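May
By the Warkik bench build

Hello again, and thanks for being patient with me while the second part of your grant turned into a pile of brackets on my workbench. I promised a report when the sorting arm could find a box in simulation, so you're getting one, and it's mostly good news!

Quick recap for whoever reads these at Onetti: the arm is called Stan, it lives in the back corner of the Warkik shared workshop, and it's meant to pick small parts off a bench and drop them into a bin. I'm building the real arm and a simulated twin side by side (so I can break the cheap one first). The real Stan has all its joints printed and 2 of its motors mounted. The twin is much further along.

Most of this stretch went into the camera view. I gave the ground a rough, gritty gray texture, because the plain white floor I started with was far too easy and the workshop floor is nothing like it. Then I went back and forth on the bin and settled on a teal one, open at the top, no labels or handles to confuse things. 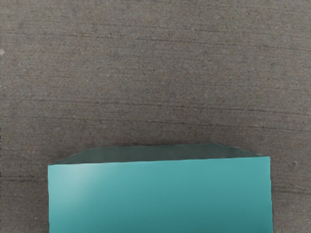
Simulated view with the teal bin, looking down over the near side.

Finding the rim is the part I'm happiest with. The code looks for the line where the bright front meets the darker inside, and it held up in 17 of the 30 runs I did with the new floor. I know that's not a number to frame and hang up, but on the old version of the code I had 3, so I did a small dance by the drill press. Most of the misses came from those dark streaks in the ground texture, which it keeps mistaking for an edge. I could take the streaks out, but I'd rather fix the code.

The other thing eating my evenings is overlap. When one thing sits behind another and only a thin strip shows, the arm has to decide whether that strip is worth going after or whether to look again from somewhere else. At the moment it just dithers. I've got a purple piece behind a teal shape in the test view, with barely a sliver of it showing, and that's my yardstick for the next few weeks.
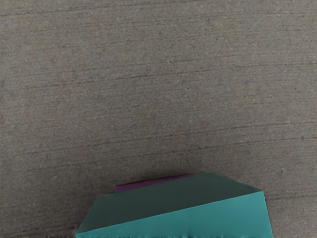 Clurell read a draft of this and wrote back that I should give the arm a second look from the side before I touch the code again, and that a wrist camera on its own will always lose small parts behind big ones. Fair point, and a side camera is cheap enough that I can cover it from what's left in the parts money.

Spending is on track otherwise. The motors cost more than I'd planned, the filament cost less, and the workshop let me off one month of bench fees after I fixed their bandsaw guard. I'll send the receipts separately.

Next up: side camera, the rest of the motors, and another full set of runs on the gritty floor. If you want to come by and see the real arm, evenings after 7 are best, when the laser cutter's off and we can hear each other talk.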